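Plornley is a collection of 2151 household sayings, gathered from people who grew up hearing them at the kitchen table, in the back seat of the car, or shouted up the stairs at bedtime. It started as a shared notebook between Rosario Cocco and Leonie Weidemann and grew until the notebook wouldn't load on a phone anymore, so now it lives here as plain text files. You're very welcome to read it, borrow from it, and send us the one your grandmother used to say!

## What you'll find

The sayings are sorted into 19 folders by subject: weather, money, food, neighbors, sleep, and so on. Benito Manzano did most of the sorting, and he'd be the first to tell you that "a closed mouth gathers no soup" could have gone in at least three places (it's under `food`, after a long and friendly argument).

Each entry has these fields:

| Field | What it holds |
|---|---|
| `saying` | The words, as the contributor wrote them down |
| `gloss` | A short note on what it means in that family |
| `when` | When it got said: meals, chores, goodbyes, bad weather |
| `heard_from` | Parent, aunt, neighbor, teacher. Never a name |
| `variants` | Other wordings, separated by semicolons |

Please be patient with the `gloss` field. Some contributors wrote one word and some wrote a page, and we left both kinds alone. Ramiro Robles did go through and fix plain typing slips, but he kept odd grammar wherever it sounded like part of the saying.

## The house and home folder

This is the biggest folder and the one I love best, so forgive me if I go on a bit. A great many families seem to have had strong feelings about drafts, about who left what open, and about whether we were all raised in a barn. The barn line alone came in with 40 different wordings, and I would happily read 40 more.

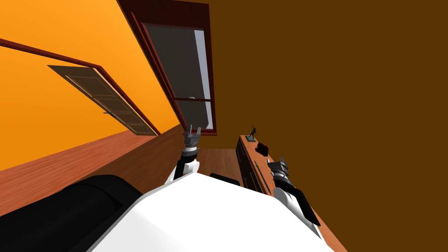
A few of the barn wordings are really answers, the kind of thing a child mutters back, and those are marked `reply` in the `when` field. If you're searching for the sayings only, filter those out first or you'll get some very cheeky results.

## Using the files

Everything is UTF-8, one entry per line, tabs between fields. Open it in whatever spreadsheet program you like, but tell it to treat every column as text. Otherwise "3/4 of a loaf" loses its loaf and turns into something awful.

The `drastetti` script in `tools/` pulls out a random saying:

```
./tools/drastetti --folder sleep --count 8
```

Leave off `--folder` and it picks from everything.

## Known gaps

- Almost all entries are in English, even where the saying was first heard in another language. We'd love the originals.
- The `money` folder leans heavily toward warnings. Cheerful ones are wanted.
- Some duplicates remain between `weather` and `garden`.

## Sending us one

Open an issue with the saying and whatever you remember about it. Half-remembered is fine, and so are two versions from two sisters who don't agree. Severino Carretero reads new entries in batches, usually with a big catch-up in March, so don't worry if yours sits for a while.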